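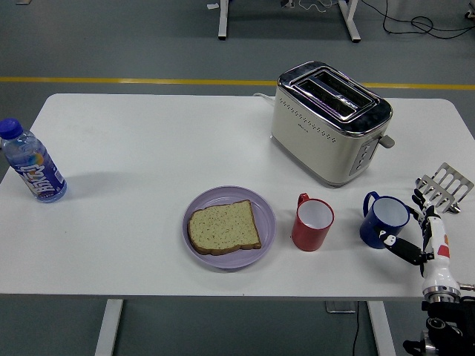
Budgeting for a hand instead of a gripper, what am I missing?

Posted by stastero_bench, 8/29/26

Hi all, long-time reader, first time asking anything with money attached to it. I run a small teaching lab and we do kitchen tasks, mostly breakfast stuff (toast, mugs, plates, a rack, a water bottle). The arm and the multi-fingered hand are on loan to us until January and then they go back, so I have to put in a purchase request for our own setup before that and I've never bought anything bigger than a laptop cart.

The quote I have is from Luangrath and the arm part I sort of understand. It's everything around it I'm fuzzy on. They list the hand, a mounting ring, a cable set, "commissioning," and a yearly support plan, and then there's a line for spare fingertips at $109 each which made me sit up a little. How many of those do people go through?? We aren't lifting engine blocks. The heaviest thing on the table is the toaster and we don't even pick that up, we just want to push the lever down and get the bread in and out of the slots.

My other option is a plain two-finger gripper from Findenano, which comes in a lot cheaper and which the person before me apparently loved. I'd like to keep the hand because mug handles are half of what we teach, but if the running costs are going to eat us alive I'd rather know now. Also, do I put the props in the same request? Mugs and plates are pocket change but I know we'll break some, and bread gets used up faster than you'd think.

I get one shot at this request per year, so anything you forgot on yours, please tell me!

gudness_gary_lab

Ok so I went through this exact thing two budgets ago and I have opinions.

First, the fingertips. Buy them up front, with the hand, on the same order. We bought 3 spares with ours and used all of them before the year was out, and then the reorder took 39 days because it was a "non-stock item," and during those 39 days we had a very expensive paperweight bolted to a table. Ours wore out on the mug task, by the way, not on anything heavy. Glazed handles are slippery, so the students kept turning up the grip force, and the pads just got chewed up. I'd order six if I were doing it over and I'd ask Luangrath if they'll knock something off for a set (they did for us, but only after I asked, it wasn't on the quote).

Second, ask what "commissioning" means. On our quote it was one day of a person showing up, bolting things down and running a demo. We already had the base mounted so I got that line cut in half. If you're keeping your table and your base from the loan, say so. If the base goes back with the arm, then you need a base AND probably something to mount it on, and that is the thing I forgot. I had a beautiful new arm and nowhere to put it! A light office table will wobble when the arm stops fast, and you'll see it in your placing task first, especially anything narrow like a slice of bread going into a rack. Our mounting stand with leveling feet came to $966 and I had to beg for it out of somebody else's leftover money.

Third, cables. You need a way to get them off the floor. Covers, clips, a tray under the table, whatever you like, just put a line in for it. We had ours in a heap behind the table for months and I stepped on the network cable in the middle of a visit.

On hand versus gripper: could you do both? A Gudness quick-change plate isn't that much compared to the hand, and then when the hand is off for repair you can still run class with the cheap gripper. You'd need to check that it fits your arm's wrist, and it adds some length past the wrist too, so any saved positions will be off and you'll have to redo them. Still glad we did it.

Props, yes, same request, but as a consumables line with its own amount. If you list "mugs" somebody will write back asking why the lab needs mugs.

toastrackfan

just get the gripper. we have the findenano one and it picks up mugs fine, you grab them by the rim

luangrath_user_west

I don't agree with grabbing by the rim if handles are what you're teaching, that's a different lesson. But I'd think about it in terms of what you do each week. Write down your tasks and mark which ones really need fingers. For us it was mug handles and the toaster lever, and the lever turned out fine with a closed gripper pushing down. Bread went either way. Soft bread gets squashed by both until you tune it, so no winner there.

What I'd add to the list above is the support plan. Read whether it covers the hand or only the arm. Ours said "system" on the front page and then the hand was left out on the last page, and the hand is the part that breaks. Get them to put it in writing before you sign. Also ask if shipping for repairs is included both ways, ours was only one way.

And ask now if they'd sell you the loaner. Sometimes the price on a used one is pretty good and you'd skip most of the setup, plus your students already know its habits. I'd want a fresh set of fingertips thrown in, and I'd want to see the service record first.

stastero_bench

Thank you!! I hadn't even thought about the base, and I checked and yes, it goes back too. Adding a stand, six fingertips, cable covers and a consumables line tonight. I've emailed to ask about buying the loaner and about what's on the last page of the support plan. Will post the numbers when I hear back.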